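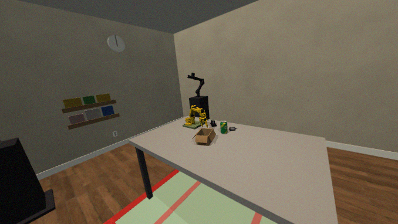 Fandport Releases Verkatlow 3, a Simulation Kit for Teams Who Work with Table-Mounted Robot Arms

PILKINGTON, October — Fandport today announced the general availability of Verkatlow 3, the new version of its simulation kit for small robot arms. The kit lets engineers, teachers and students prepare a pick-and-place job on the computer before they try it on the real machine. It is offered as a download with a yearly license, and customers of the previous version can upgrade without cost until the end of their current term.

Verkatlow 3 comes with 30 ready rooms. Each room has walls, floor, furniture and everyday items, and each of them can be changed by the user. One may put two arms on the same table, exchange a soda can for another object, move a cardboard box closer to the gripper, or choose another color for the walls. The library of objects has grown to 139 pieces, all with weight and friction values which the user can edit in a simple table.

"Our customers told us that an empty gray floor does not teach them enough," the company said. "They want to test in a place that looks like a place where people live and work, with shelves on the wall and a rug on the floor. We spent most of this year on that wish."

The main change in this version is the handling of contact. When a gripper closes on a light object, the earlier version sometimes let the object slide or shake. The contact solver was written again from the beginning, and it now runs at 300 steps per second on an ordinary office computer with one graphics card. Users who need finer steps can set them by hand, but the simulation will then run slower than real time.

Other changes in Verkatlow 3:

Camera views can be placed at any height, also very low, and saved together with the room.

Two arms of different types can share one clock and one script.

Light and surface colors can be varied automatically between runs.

Projects from Verkatlow 2 open directly — only custom grippers must be imported again.

Verkatlow 3 supports 17 arm models at release. A list of them is found on the product page, together with the system requirements. Support for arms on moving bases is not included in this version and is planned for a later update.

For schools and universities, Fandport offers a classroom package together with its training partner Grernero. The package contains licenses for one computer room, a printed workbook in English and a one-day introduction for the teaching staff, either online or at the Pilkington office. Orders for the classroom package are accepted from Monday.

A trial version with three rooms and one arm model can be downloaded free of charge. It has no time limit, but projects made with it cannot be exported.

About Fandport

Fandport develops simulation software for robot arms and grippers. The company has its office in Pilkington and sells its products directly and through partners.

Press contact: Fandport Press Office, Pilkington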